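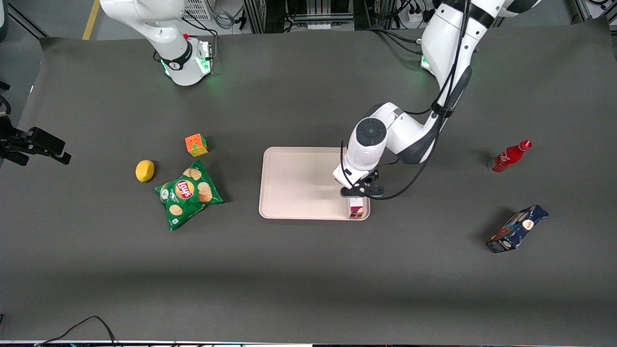 ## Rules for robots (and for the people standing near them)

Robots are very good at following rules. People are less good at it, so most of the rules in a robot lab are written for the people.

Take a job like tidying groceries. There's a tray on a big dark mat, and a robot arm has its gripper around a small carton at one end of it. A lemon, a puzzle cube, a bag of chips, a bottle of cola and a blue box are still lying on the mat. You could do the whole job in ten seconds, and probably eat some of the chips while you were at it. The robot needs a good deal longer, and it needs rules.

### What is a standard, anyway?

A rule is something like "don't run in the hallway." A standard is what you get when a lot of people in a lot of places agree to use the same rule, write it down very carefully, and then argue over the commas.

You use standards all day long. Your light bulb fits your lamp because of a standard. A red traffic light means stop in your town and in the next town too. Imagine if it didn't. You'd want to stay home.

Robots have standards as well. There are standards for how a robot must stop, how hard it's allowed to push, and what sort of signs should be put up around it. Grown-ups are paid to read these. Some of them even enjoy it.

### Rule one: know where the robot can reach

Stretch out your arms and turn in a circle. Everything you could touch is inside your reach. If your little brother is standing there, he's inside your reach as well, and he should probably move.

A robot arm has a reach too. Robot people call the whole area a *workspace*. Before anybody switches the arm on, they work out how far it can stretch in every direction, including the silly ones. Arms can bend in ways that elbows can't.

Many workplaces then paint a line or put up a fence to show where people should stay. A painted line can't hold anybody back, of course. It works the same way the line at the swimming pool works, which is to say it works on people who look down.

### Rule two: there must be a way to stop it

Any robot that could bump into someone needs an emergency stop. Usually it's a fat red button, easy to see and easy to whack. You shouldn't have to type a password or remember which menu it's in.

Good practice goes like this:

- Everyone in the room knows where the stop button is.
- Nobody hangs a jacket on it.
- It gets tested before work starts.
- If you think you should press it, press it. You won't be in trouble for being wrong.

That last one is harder than it sounds. People feel shy about stopping a big expensive machine. But starting again takes a few minutes, and a squashed finger takes weeks.

After an emergency stop, the robot must stay stopped. It isn't allowed to spring back to life the moment you let go of the button. A person has to check that everything's all right and then start it again on purpose.

### Rule three: lights should mean something

The two white arms over the mat both have a ring of green light at the bottom. Only one of the arms is doing any work, which teaches us something useful: a robot that's holding still isn't the same as a robot that's switched off.

Lights are a handy way for a machine to tell you how it's feeling, if machines felt things. The trouble is that different makers may use colours in different ways. On one robot a blue light could mean "ready", and on another it could mean "somebody is teaching me." So the rule is to look it up in the manual and never guess. If you haven't read the manual, treat every robot as if it's about to move.

(This is also good advice for geese.)

### Rule four: don't squeeze harder than you need to

A lemon can put up with a lot. A bag of chips can't. Squeeze it like a lemon and you'll have a bag of crumbs, and a small carton can end up with a dent in its middle.

So the people who set up a gripper have to decide how hard it should close. Too soft, and things drop. Too hard, and lunch is ruined. They test one kind of object at a time, start gently, and write down what they tried.

Gentle gripping is a safety rule too. If a gripper only has to lift a lemon, there's no reason for it to be strong enough to crush a brick. Someone's thumb might get in the way one day, and thumbs are closer to lemons.

### Rule five: write it down, even the embarrassing parts

Let's make up a robot and call it Willari. Willari's whole job is putting groceries on a tray. Suppose it has 4,000 tries, and it messes up 419 of them.

You might want to hide those 419. Please don't! They're the useful ones. If most of the drops were bags of chips, you know what to fix. If they all came right after lunch, perhaps somebody has been bumping the table with a sandwich in hand.

A proper record says what the robot was asked to do, what it did, and what was changed afterwards. It doesn't say "went pretty well."

### Rule six: tidy the cables

This is the dull one. Robots have cables the way dogs have hair. Cables run along the arms and trail over the table and across the floor. An arm needs enough slack to bend, but a big loop can catch on something, and a cable on the floor can catch on *you*. Check them before you start, then check them again when you've moved anything.

### Try it at home

You'll need 2 people and 7 small objects that won't break. One person is the robot. The other gives the orders.

1. Put a tray on the table and spread the objects out beside it.
2. Mark the robot's workspace with string. Heads and elbows stay out.
3. Choose a stop word. "Pickle" is good, because nobody says it by accident.
4. The robot may use only a finger and thumb, and must do exactly what it's told.
5. Shout the stop word at a surprising moment. The robot has to freeze and wait until it's told to start again.
6. Write down every drop.

Then swap places. Whoever was the robot usually has some strong opinions by now on how orders should be given, and those can go at the top of your own list of rules.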